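Abstract Introduction Methods Results Discussion References Download PDF

4. Storage form and the retrieval of small household items

4.1 Background

Work on household storage has mostly dealt with volume: how much a dwelling holds, how much of it is in use, and how storage needs change with the size of the household. The form of the container has received less attention. Sumampouw and Sumampouw treated the drawer, the shelf, and the box as interchangeable units of capacity in their earlier survey, and the diary forms used there did not ask whether a container was open, lidded, or divided. The present section takes up that question for small items kept on or near a table, a class that includes coins, buttons, chargers, keys, and single garments waiting for their pair.

We use the term "resting place" for any surface or container where an item stays overnight. A resting place is called assigned if the members of the household name the same location for the item when asked separately, and drifting if they do not. The distinction is coarse. It does not separate an item with two agreed locations from an item with none, and both are coded as drifting. 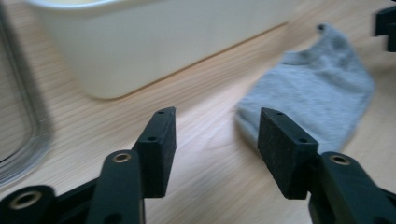
Drifting items were more common than the interviews had suggested. Respondents tended to name an assigned place for keys and glasses without hesitation, but the diary entries for the same households often recorded those items elsewhere. Socks were the reverse case. Few respondents claimed an assigned place for an unpaired sock, yet the diaries put most of them within reach of the laundry area or on the nearest flat surface. Hafiz Sumampouw coded the interview transcripts and Ridwan Sumampouw coded the diaries, each without access to the other set. Disagreements were settled after both sets were complete.

4.2 Container types

Containers were sorted by two features, the presence of internal walls and the transparency of the outer wall. Lids were recorded but not used in the model, as nearly all of the containers in daily use were left open. Four types follow from the two features. The transparent undivided type covers glass trays and clear food boxes that have been moved to other uses. The opaque divided type covers cutlery inserts and most drawer organizers. Translucent plastic was coded by a fixed rule: if a printed card placed behind the wall could be read, the container was counted as transparent.

The commercial names that respondents gave were of little help. Zorketti and Widitz both sell divided and undivided forms under one product line, and Entili uses the word "tray" for containers with and without walls. The coding therefore rests on form alone.
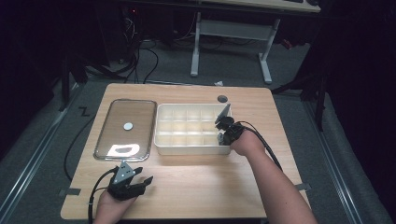 Figure 2. Undivided glass tray and divided organizer with fifteen compartments, on a wood-grain tabletop.

A divided container lowers the cost of looking, in that each cell can be checked at a glance, but raises the cost of putting away. The user must choose a cell, and the choice has to match the one made last time. In households with more than one adult the match was often poor. Cells that began with a single kind of item held mixed contents by the end of the diary period of 14 days, and the cells nearest the front edge mixed first. Undivided trays showed no such decline, because they had no order to lose.

4.3 Items that do not fit

Cell size sets an upper limit on what a divided container can hold. Soft items are a special case. A sock can be folded or rolled into a space much smaller than its flat outline, but respondents rarely took this step for a single sock. It was laid flat beside the container or over it. We coded such items as adjacent and kept them apart from items inside the container.

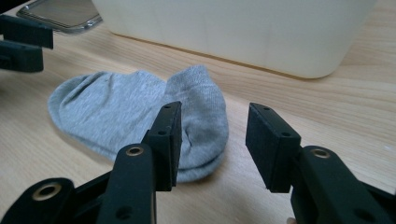 Figure 3. Gray ankle sock lying flat, with a white plastic container farther back.

The adjacent code was added after the pilot in Nondero and applied to all 2,000 diary entries. It affects the results in one direction only. If adjacent items are counted as stored, divided containers appear to perform as well as undivided ones. If they are counted as drifting, the advantage of divided containers is limited to hard items small enough to drop into a cell.

4.4 Limits

The diaries record location once per day, in the evening, and movement during the day is not captured. Households with fewer than two adults were left out of the agreement measure. The study period fell in January, when gloves and hats are in use, and the share of soft items on tables may be lower in warmer months. Entries with no location given were dropped before coding.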